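Stulix Meeting Rooms: Data Card

Version 2021-06-17

Summary
Stulix is a collection of 1,646 short recordings of everyday objects and furniture in shared office rooms. It covers small tables, cups, potted plants, fans, partitions and floors as they are found during working hours. Of these recordings, 1,000 form the training portion. The remainder is divided between validation and test.

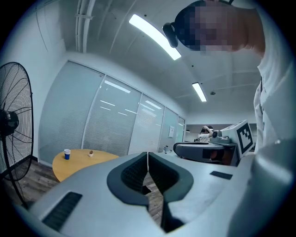

Yesenia Nava

Furniture is labeled by type and by the shape of its top. The round light-wood table with the paper cup and the small white pot on it is entered as "table, round," and each item resting on it receives its own label. A standing fan is labeled as one object, including cage and pole. Frosted glass walls are labeled as partitions — blinds are noted in a separate field.

Plants are labeled by container and color of growth. No species is given.

Known limits
Cups are recorded by material where it can be determined. Contents are not recorded. In 92 recordings the table label remains under review.

Contact
Corrections to labels should be sent to Bijan Sadeghi, Wurketti, with the recording number and the label concerned.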